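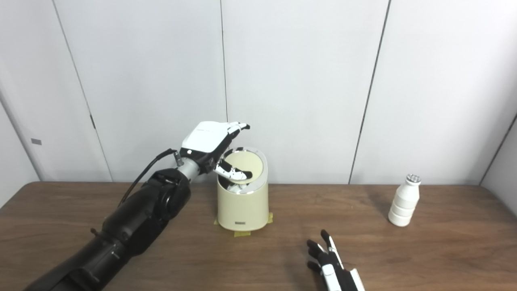
Brekaletti is a software package for planning and controlling contact tasks with two arms and multi-fingered hands, the kind of jobs in which a robot has to touch something, push on it a little, and keep track of what gives way. It grew out of work at the Farquharson laboratory in Erndale, and it is best known among its users for the way it handles lids, flaps, drawers and other household parts that move on a hinge or a slide. A swing-lid bin is a favorite test object, and it is easy to see why when the thumb of a hand is pressing on the lid and the lid has tilted inward: the part being pushed is light, it turns about a line hidden inside the body, and the rest of the fingers have to stay curled over the top without getting in the way. Strips of yellow tape on the tabletop mark where the bin belongs, a humble habit that the project's own documentation recommends warmly to newcomers.

Background

The first version was written by Angus Rutherford, who had spent a good while on arm planners that treated every touch as a collision and stopped dead when one happened. That is a sensible rule for a welding cell and a very frustrating one for a kitchen. Rutherford's early notes, which still travel with the source code, describe a planner that would be told in advance which touches were welcome, on which surface, and with which finger. The name comes from a folder on his old workstation, and no one has ever given a satisfying account of what it meant there.

How it works

The software is divided into 4 layers, and people who work with it tend to talk about them from the bottom up. The lowest is the joint controller, which takes in motor currents and positions and keeps each finger at a chosen stiffness. Over it sits the contact layer, which decides whether a finger is free, touching or pushing. Then comes the perception layer, called Filtstead, which finds objects from a head camera and fits a simple hinge or slide model to any part that seems able to move. At the top is the planner itself, which strings together short moves and hands them down one at a time.

Filtstead deserves a few extra words, as it began life as a separate tool and can still be run alone. It does not try to know the full shape of an object. It looks for a rim, an edge or a handle, proposes a line for the part to turn around, and then corrects that guess while the finger is pushing. Shiny metal trim gives it some trouble, and so do pale objects in front of pale walls, where the edges can fade into the background. The usual remedy is to raise the edge weight in the settings file and lower it again afterward (many a puzzled afternoon has been traced to forgetting the second half).

Tuning and logs

Each run writes a log that holds the last 2000 control steps, with the finger states stored next to the planner's choices so the two can be read side by side. A small viewer plays them back at any speed. Longtime users like to set thumb stiffness first, working up gently from a soft value, and only then turn to the other fingers.

Limits

The planner can coordinate 2 arms, but it gives only one of them leave to push at any moment, and the other is held where it is or used to steady an object. Soft things such as bags and liners are not modeled at all. A lid with a strong spring may return faster than the contact layer expects, and the finger is then reported as free while it is still caught. A fix for this has been in the development branch since October.

See also

Compliant control
Hinge estimation
Motion planning
Dexterous manipulation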